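Kerker Kitchen Rental: Frequently Asked Questions About Water Hardness and Dishwashing
Last revised 2023-03-26

What does hard water mean?
Hard water carries dissolved calcium and magnesium. When it is heated or left to evaporate, part of that mineral load comes out of solution and stays behind as scale. The supply to the Kerker building is rated hard for most of the year and is at its hardest in January.

Does the building have a softener?
A Veslow ion exchange unit feeds the dishwashers and the hot side of the main sinks. The cold taps, the hand sink and the ice machine are on untreated water. The softener regenerates overnight and uses tablet salt only. Do not put rock salt or table salt in the tank.

How do I know when the salt is low?
Lift the lid of the brine tank. If you can see water standing above the salt, add one bag. The display counts down the liters left before the next regeneration and does not measure salt, so a normal reading on the display can go with an empty tank.

What is the hardness setting, and may I change it?
It is set at 9 on the Veslow dial. Tenants may not change it. If glasses come out cloudy, report it to the front desk and note which machine you used.

Is the cloudiness scale or etching?
Put a drop of white vinegar on the cloudy area and wait a few minutes. Scale dissolves and the spot clears. Etching is damage to the glass surface and stays as it was. Very soft water combined with too much detergent is a common cause of etching — using more detergent to fix it makes it worse.

How much detergent should I use?
The wall dispensers are metered and need no input from you. For hand washing, one pump per sink is enough on softened water. Soft water lathers easily, and a thick head of suds mostly adds rinsing time.

How often are the dishwashers descaled?
Every 6 weeks, or after 2000 cycles if that comes first. The cycle count is posted on the service card inside each door. Use Trorier citric descaler from the locked cabinet. Never mix it with bleach or run it with detergent in the machine.

Why do plastic items come out wet when the plates are dry?
Ceramic and steel hold heat from the final rinse, and that heat drives off the remaining water. Plastic is light and holds little heat, so droplets stay on it. Rack plastic at an angle and let it air dry before stacking.

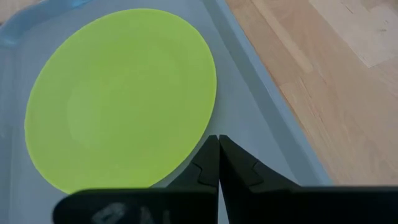
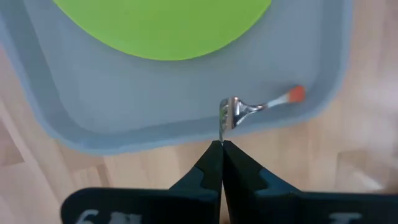
Can softened water be used for cooking?
Use the cold tap for cooking and drinking. Softened water has a slightly higher sodium content, and the hot line is intended for washing only.

Who do I contact about a leak or an error code?
Call the front desk at extension 713. For code E on the Veslow unit, turn the bypass valve to the horizontal position first. Service visits are handled by Mwakyusa, and the desk will book the visit for you.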